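### 4.2 What counts as a tidy table

The Donura checklist scores a kitchen surface by how easily its items can be told apart. Brodeck and Thevar report good agreement with it across 2424 ratings. We doubt that agreement means much, as the raters had all been trained on the same sheet.

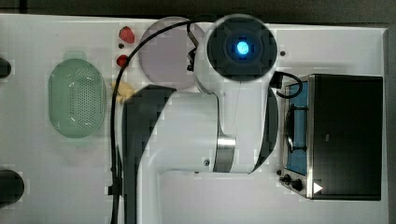
Cleanliness and tidiness are scored together on the sheet, and this looks like a mistake. A rater who marks a surface down for dirt has said nothing about where things are kept. The white top has faint smudges and a few scuff marks, and the sheet would charge these against the arrangement — a strange result.

**Figure 2.** Colander, plate, blue cup and play food on the white tabletop, with the toaster oven at the right. 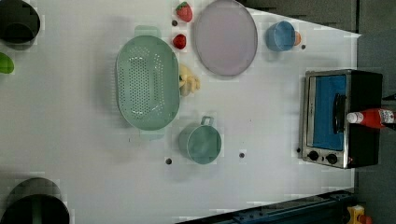 ### 4.3 Grouping by use

Ornovard's guide asks that food be kept apart from dishes. Does a toy strawberry count as food? Dvorak's coding notes say yes in one place and leave it open in another.

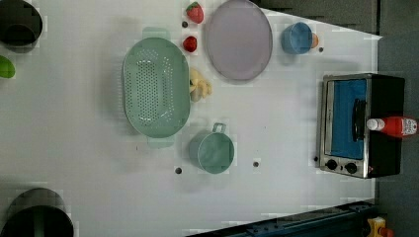

We therefore treat the grouping score as weak evidence at best. It may record only how strictly a rater reads the word "food," and a larger sample would not fix that.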